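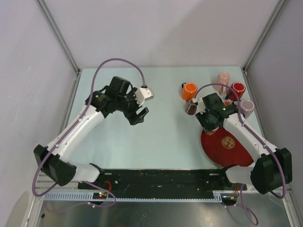
According to one of the draw technicians at Oststead, the tower is the easy part and the glass decides everything before it ever gets up there. We'd only just put our shoe covers on. Seemed a gloomy thing to tell visitors but by lunchtime I more or less agreed.

Notes from the fiber open day, typed up on the train, 12/26/19. Sorry for the state of them.

Oststead is the specialty fiber site, the one past the reservoir. Trimidham does the preforms, Oststead draws, coats and tests. Group of 20 of us, mostly people who buy fiber and had never seen it made. I've spliced the stuff for years and was in the same boat. Coffee, safety talk, hairnets, off.

Draw tower first. Taller than I expected, you look up through an open stairwell and can't really see the furnace, just the glow off the shielding. Preform goes in at the top, a glass rod as thick as a rolling pin, and what comes out at the bottom is hair. They were running at 900 meters a minute, slow by telecom standards, but these are special orders and they'd rather watch it. Diameter gauge right under the furnace, then a long cooling stretch, then the coating cups, then the UV lamps, then the capstan. The operator can change the draw speed by hand but mostly doesn't. The loop between gauge and capstan does it all, the number on the screen barely twitches.

Asked about bare fiber touching anything before the coating. Short answer, it doesn't, or you scrap it. One speck of dust and the strength is gone.

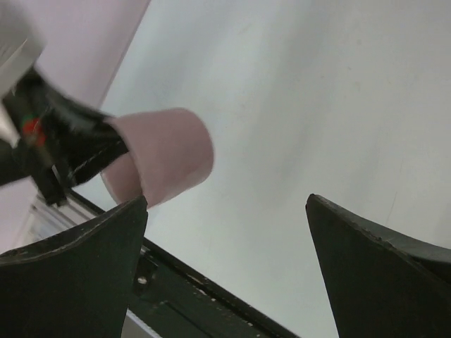

Then the bit I'd come for, the large core fiber. Romeo is their in-house name for the line, I never found out why and there was a lot of smirking when someone asked. It's a multimode fiber for delivering laser power, with a flat-sided core, eight sides on the one we saw under the microscope. In a perfectly round core some of the light just spirals round and never crosses the middle. Flat sides mix it up, so the spot at the far end comes out more even. They had two short lengths set up side by side on a bench, round and octagonal, same source into both, output on a monitor. Round one had a clear ring with a dim center. Octagonal looked like a flat gray plate. Best demo of the day and it was over in 3 minutes, I'd have happily stood there for an hour.

Bending matters too. Guy running the bench wrapped the round fiber round a mandrel and the ring smeared out a bit, then came back when he let it go. Didnt quite follow the explanation, something about the outer modes leaking first – need to look that up.

Test room next. Attenuation by cutback, the old way: measure the power at the end of a long length, snip it near the launch without touching the launch, measure again. They had 3,000 meters on the drum for this. OTDR as well, but the cutback is what goes on the certificate. Cleaving is still done with a little bench cleaver, the Fuchs one, same make we've got at work, and theirs was a good deal cleaner than ours. Note to self, order blades.

Proof test: whole length goes over a set of pulleys under load and if there's a weak spot it snaps there and then. It snapped once while we watched. Loud for something so thin. They logged the position, re-threaded and carried on, took a while and we got moved along.

Didn't get to see the preform lathe. Thats all at Trimidham, and there's a separate visit there in January, smaller group, you have to email for a place. I'd go for the doping talk alone, if they give it. Asked how they get the flat sides on and was told grinding, before the draw, and that the corners round off a little in the furnace so they run it cooler than usual. How much cooler, no answer. Fair enough.

Lunch was sandwiches, decent. Parking bad, use the overflow lot by the gate. Bring a sweater for the test room, it's kept cold and you stand around in their alot longer than the schedule says. Handouts had the wrong numerical aperture for the octagonal fiber, they're sending a corrected sheet, will pass it on when it comes.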